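Community Laundry Room – progress report to the Unnithan Fund
02/06/2021
From Sumeya Habte, Bidlow House

Hello again! I promised you a proper update once the laundry room was up and running, so here goes, and I'm sorry in advance if I go on a bit (I have been living and breathing laundry since December and my family is very tired of hearing it).

Quick recap for anyone on your side who is new to us. You gave us 3000 to set up a room where people in the Grota Street buildings can wash their clothes without carrying everything across town. We asked for money for the washing side, the plumbing, a bit of floor work and a first supply of detergent. We did not ask for dryers and I still think that was right, though I get asked for one nearly every time I unlock the door.

So, the money. We have spent over 300 on the plumbing, which was more than I had penciled in, and the plumber (from Gimwood, very patient man) had to come back to redo the drain hose. The floor is done. I'll send the full receipts separately because my scanner chews paper and I want to do them at the library.

Now the fun part – the washing! I had no idea how many work clothes we'd see. Overalls, aprons, rags from the bike workshop, you name it. Grease and rust marks are what people want help with most, so I've started a little stain routine: rub in some soap, leave it alone while you have a coffee, then wash it by itself before it goes anywhere near the rest of your things.
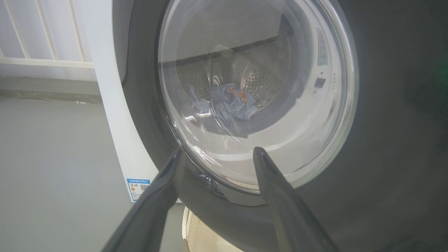
Blue-gray cloth in the drum, with a rusty orange mark on it.

I can't say the soap trick works on everything. Old rust is stubborn and I've told people so. I have a note up asking everyone to check the drum with their hand before they start a load and again when they finish, as small things love to stick to the back. We've had a fair pile of single socks already, and one very nice scarf that I'm hoping someone claims before I get too attached to it.

I also changed how we use baskets. At first people left wet things piled on the floor and it drove me up the wall. Now the rule is that the basket goes right in front of the door before you open it, and everything comes straight out into it. Simple, but it took 2 tries at the sign before folks noticed it. (My first sign was too polite.)
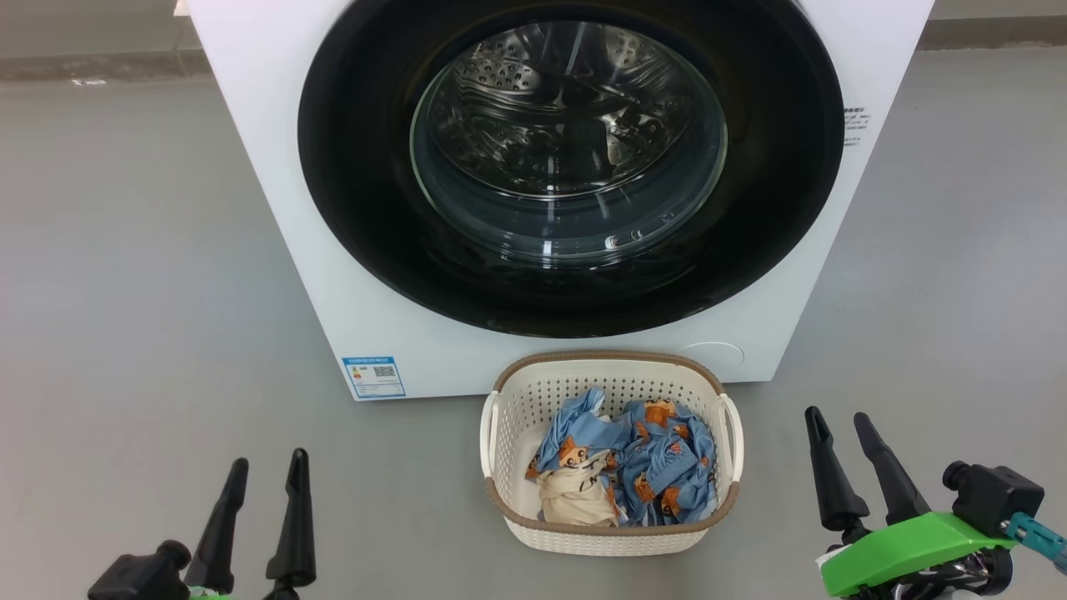
Bidlow House – Home and Laundry Team

The floor has held up well, by the way. It's plain gray, it's smooth and it mops easily, and I'm so glad we went with it over the patterned one I liked in the catalog. I do need to be stricter about sweeping along the baseboards, where every scrap and bit of fluff ends up. I've put that on the closing list along with wiping the rubber seal and cleaning out the filter. The filter is my least favorite job and I have been doing it myself so far, but I'm planning to teach a couple of the regulars next month – wish me luck.

One thing I did get wrong in my last note to you. I said we'd keep the door shut between loads so the room looked tidy. We tried it and the seal started to smell a bit musty, so now the last person out leaves the door wide open to let the air in. It takes up more room than you'd think, and you do have to walk around it, but the smell is so much better.

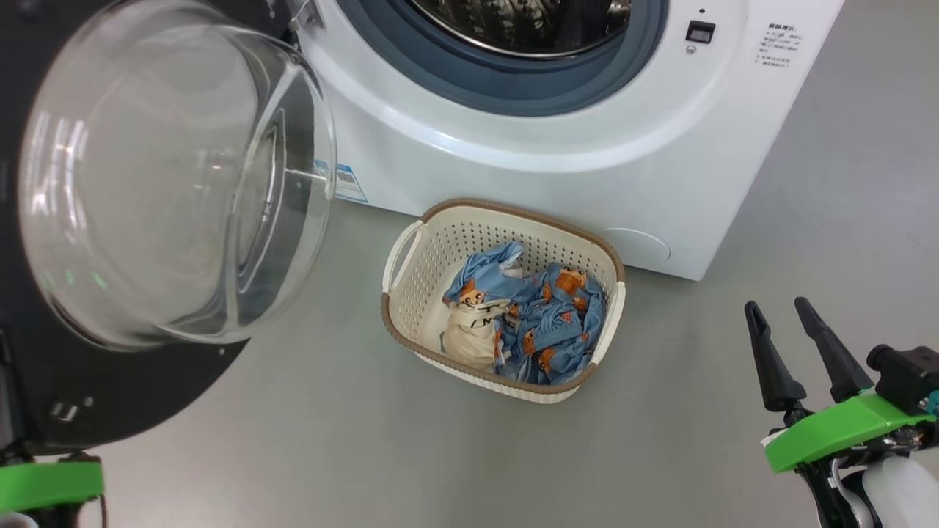 Door open, gasket and drum on show.

What's next? I'd like to add a shelf for the detergent, which is living in a box by my desk at the moment, and I want to print the stain tips in a few more languages. I also have to sort out the evening hours. People who work late keep asking and right now I only have the one key. None of this needs extra money from you, I should say! It can all come out of what's left of the 3000.

If you'd like to visit, please do, any afternoon is fine, and bring a load of washing if you want to. I'll have the receipts over to you as soon as I've been to the library.

Thank you so much,
Sumeya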